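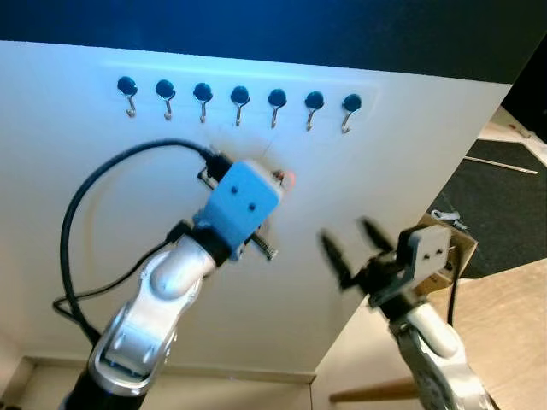 The Jendon Rule is an informal code of practice for tests in which a robot hangs, fetches or returns small objects on a fixed rack. It was drafted at Jendon by Hertta Seppälä and first circulated in September as a memo of six clauses. Supporters call it a standard, but no standards body has adopted it, and its wording is loose in places. The first clause says that the rack must be described before any score is given, down to the number and type of hooks. A row of seven hooks with round dark caps on a white panel would satisfy the clause on paper, yet the rule is silent on spacing, height and how firmly a hook must be attached. Two labs can follow it to the letter and still run tests of very different difficulty.

Background

Before the rule, most groups reported a single success rate with no definition of success. A 2-person review at Wurneck read 43 such reports and found that 5 of them said what counted as a finished attempt. The review is often cited in favor of the rule, although its authors did not test any of the clauses.
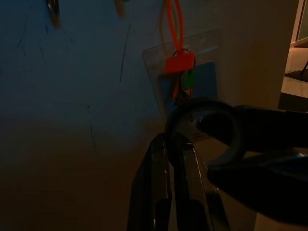
Keys on an orange lanyard, with a blue card in a clear holder, seen from the wrist camera.

Clauses on objects and contact

Clause two covers mixed loads, meaning objects that combine stiff and flexible parts. A lanyard swings and a plastic sleeve catches on things, so the clause asks for such loads to be listed separately from bare keys. Clause three sets a rest period of three seconds after release, during which the arm may not touch the load. Elli Vuorinen of Pirklow has argued that the figure was picked for convenience, and no data has been published to support it.
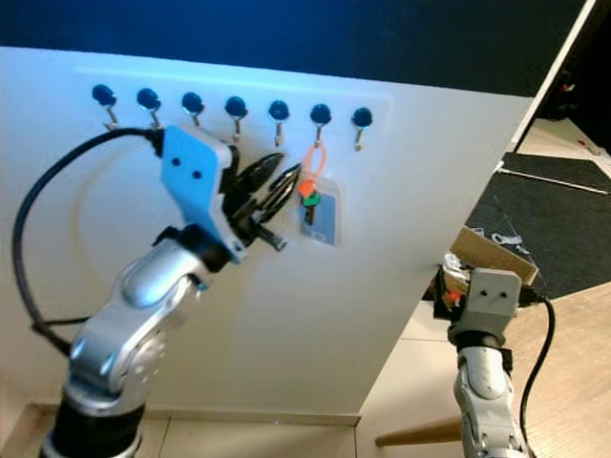 Key set and card holder on the sixth hook, with the left gripper close by.

Clause four forbids contact with neighboring hooks. How contact is to be detected is left to the tester. Pirklow uses video alone, a method that can miss a light brush when the gripper blocks the view.

Clauses on the work area

The last two clauses deal with surroundings. Loose items within reach must be recorded, and cables must be kept clear of the arm's path. Compliance is self-reported and there is no penalty for skipping either one.

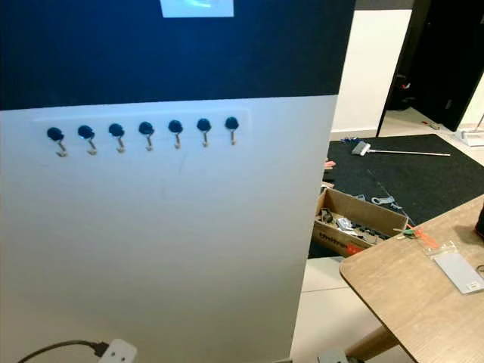 Rack panel with parts box, floor mat and table. Items left nearby fall under clause five.

Reception

Juntunen adopted the rule for its own trials but dropped clause three. Others have cited the rule without saying which clauses they followed, a habit that makes the citation close to worthless. A revised text was posted on Jul 3, 2020. It corrected the numbering and left the open questions about spacing and contact where they were.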